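In praise of the plain wooden top

I have become a bore on the subject of work surfaces, and I don't mind! Give me a striped hardwood top, light strip next to darker strip, and I'm happy for the afternoon. I've worked on steel, on glass (never again), and on a gray composite slab at Segura that cost $3,680 and made every mug sound like a dropped wrench. Wood is kinder. It's warm under your wrists, and a scratch in it looks like it belongs.

It also flatters whatever you put on it. Soda cans, say. Red and white against those pale planks is about as cheerful as a workroom gets, and I'd take it over any framed poster.

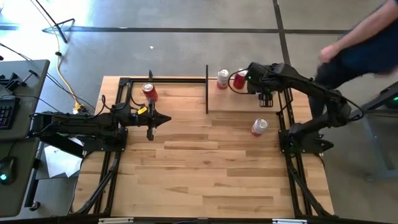

The case for leaving space

My other enthusiasm is bare wood. People buy a big top and then fill it – trays, chargers, a plant, a second plant – until they're working on a patch the size of a placemat. I did it myself for 9 years in Tistammont. Then I cleared the front half of my bench one morning in March and kept it clear, and I've loved that bench ever since. Drinks go toward the back, with room between them. The front is for whatever you're doing right now.

You don't need a fortune, either. Mine was a $279 secondhand top, and a friend found hers for $200. Rub in some oil when it looks thirsty, wipe up the rings when you see them, and if you miss one, well, now it's your table.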